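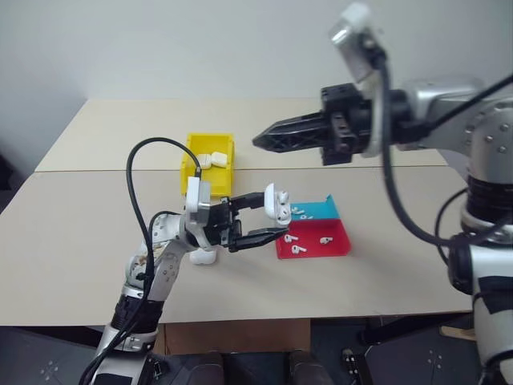
Odalys Brenneke

Figure 1. Loose earbuds on the two-colored tray, with the yellow bin toward the back of the table.

3.2 Earbuds as a class of small returned goods

Of the 802 items logged at the Flernville sorting room in July, 678 were small enough to close a hand around, and among these the earbuds gave us by far the most to think about. Anyone who has dug through a coat pocket for one will know why! A glossy white bud with a short stem, like those on the red part of the tray in Figure 1, looks so much like its partner that left and right have to be told apart by the angle of the tip, and a bud lying on its side hides a good deal of that angle.

Color helped more than we had expected. White goods vanish on a pale tabletop – we had lost many happy minutes to this in earlier rounds – while on teal or red the outline of each stem is easy to follow. The bright yellow bin, with its low walls and open top, does the same kindness for the larger white pieces, even when one slightly overlaps another.

The charging case deserves a few words of its own. Its rounded top makes a poor resting face, so a case set down carelessly tends to roll, and we came to prefer the bin for cases and the tray for buds. Matching a bud to its case took around 40 seconds in the Stirkov protocol, which we followed here apart from the labeling step (see Section 3.4).

Last updated: July

Related items
Onsri notes on sorting paired objects
Tray color and small white goods
The Vaseo returns vocabulary

Contact | Copyright | Back to top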